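Speaker notes: Choosing and keeping a cutting board
Areldale Public Library, home kitchen series

Slide 1 – Welcome
Thank people for coming. Restrooms are down the hall past the copier. The talk runs 60 minutes with questions at the end. Ask who oils their board at home and wait for hands.

Slide 2 – Why wood
Most people in the room will own one plastic board and one wooden one. Say up front that both are fine if they get washed. Wood is easier on a knife edge and can be sanded when it gets scarred. Plastic can go in the dishwasher. Wood can't, and this is the mistake I see most at the Boyer Street repair table. Pass around the split maple board.

Slide 3 – Grain
Edge grain: long strips glued side by side. Costs less, weighs less, shows knife marks sooner.
End grain: the little squares, like a butcher block. Heavy, slower to dry, kinder to knives.
Don't get into bamboo unless asked. If asked, it is a grass, it is hard, and it dulls a blade faster than maple does.

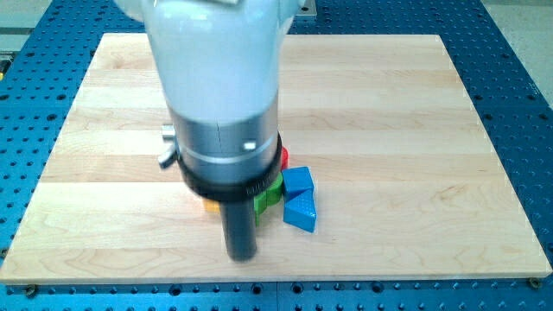
Slide 4. Light-colored wood, rectangular board.

Slide 5 – Color and finish
Pale boards show beet and berry stains. Salt and half a lemon will lift most of them. Dark boards hide stains, which also means they hide dirt. Leave time here, people always have a stain story.

Slide 6 – Oiling
Food-grade mineral oil only. No olive oil, it goes rancid. Flood the top, wait overnight, wipe, then do the other side. A new board gets 2 coats before its first use. After that, once a month in winter and less in summer. Hold up the Ilico tin and the Tilex bottle – same job, buy whichever is cheaper.

Slide 7 – Drying
Stand it on edge. A board left flat on a damp counter dries on one side only and cups. A slightly cupped board can sometimes be brought back by laying it hollow side down on a dry towel for a day or so.

Slide 8 – Questions
Handouts are by the door. The October session is on sharpening. Remind people to bring one knife, wrapped in a towel.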